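Csenge Kerekes learned to bake rye bread in Brimden, in a kitchen so small that the oven door and the back door couldn't both be open, and she'll tell you so before your coat is off.

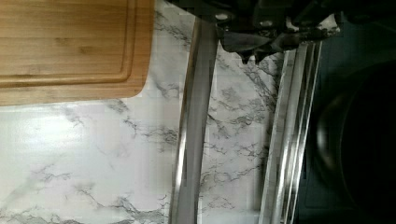 A bamboo board on a marble-patterned counter.

Her starter came from Orsolya Dudás, 11 years ago, in a jam jar - and it's still going strong. 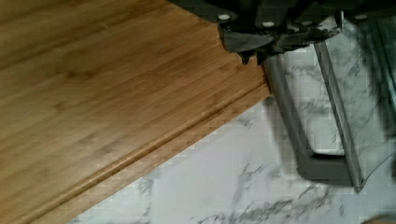 Rye dough is sticky, stubborn stuff, and Csenge loves it for that. She lets every loaf rest overnight before slicing. A groove like the one along the edge of this bamboo board catches a good many crumbs, she says, and those go into soup.
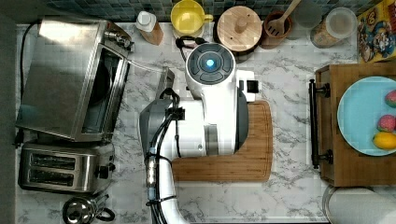

Board and counter, from above.

In February she bakes with caraway, the way Orsolya likes it. 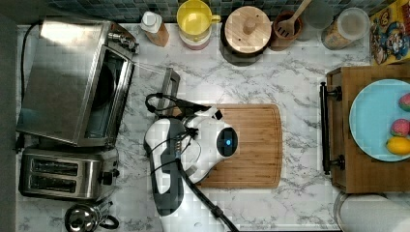 Can you freeze rye bread? Slice it first, wrap it well, and it will toast nicely straight from the freezer.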